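Company > About us > How we work

Apr 6, 2019
By Wondadholm staff

Wondadholm specifies, stocks and repairs indoor drying equipment for homes without a yard or a machine dryer. The company started in Gedcombe with 4 rack models and now keeps 26, along with replacement feet, end caps and hangers. The Wurnmont store holds 3,000 parts.

Most of our range is the folding type: a horizontal metal pole carried on crossed or angled legs. The pole can pass just over the edge of a table, as long as garments hang free of it. T-shirts go on plastic hangers with the hook over the pole, and empty hangers stay on the pole between loads.

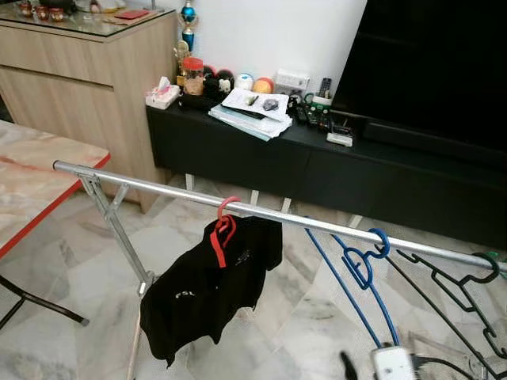
Ding wrote to us in September that hangers of different shapes on one pole end up unevenly spaced, and that a single pattern throughout would be easier to manage. We sell single-pattern sets for that reason — mixed hangers remain usable, but spacing has to be set by hand.

Racks are assessed in furnished living rooms. Hard tile floors are included, as leg contact differs from that on carpet. Each model completes 1,000 open-and-close cycles before it is listed.

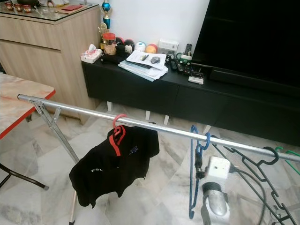
Metal drying rack in a living room with a marble tile floor.

Repairs are accepted at Gedcombe and Wurnmont. Remove all hangers and fold the legs before delivery.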